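Home Essays Notes Archive About

Let the Planner Be Boring

By Jalen Abernathy
October 29, 2018

I love a good motion planner. I also think we ask it to do far too much, and a month of memory modules has made me pretty loud about it (sorry, everyone in the Farnard office!).
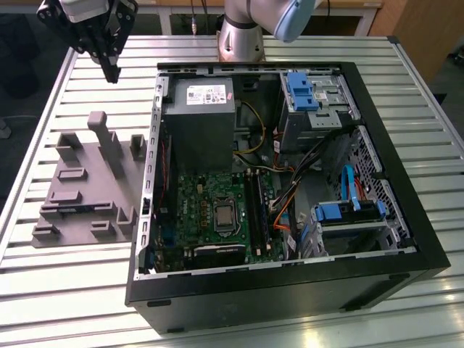 The open tower, with our fixture to the left of it.

Our task code, Heltik, began as one big planner that knew everything: grasp, path, contact, recovery. It ran to 3,434 lines and I was proud of maybe 200 of them. When a pose estimate was a hair off, the whole thing replanned from scratch, and you sat there wondering which part had changed its mind.
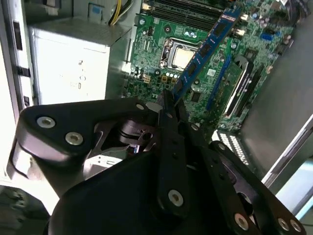 Wrist camera view, with a blue memory module over the motherboard.

So in June Yolanda Castellanos and I split it up. The planner gets the arm near the slot and stops there. A small controller takes the last 8 millimeters, using force and whatever the wrist camera can tell it.
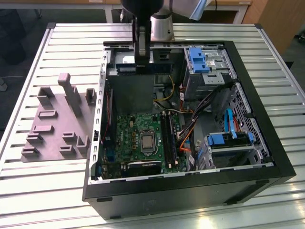

I can read the controller over one cup of coffee, and that matters more to me than cycle time. When it misbehaves I look at a force plot, find the bump, and change one number – what a joy! Yolanda would go further and learn the final approach from data. She may be right, but I'd want the simple version running beside it for comparison.

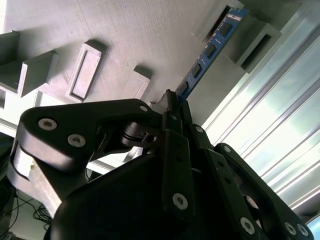
My plea to anyone writing assembly software is to draw that line early and log both sides of it. Give the planner loose goals it can always meet, and put your cleverness where parts touch. We still haven't settled who owns the retry logic, and I have opinions on that too.

Recent essays
Why I Stopped Tuning Revitz by Hand
Time Stamps Are a Feature
Notes on the Iwasaki Log Viewer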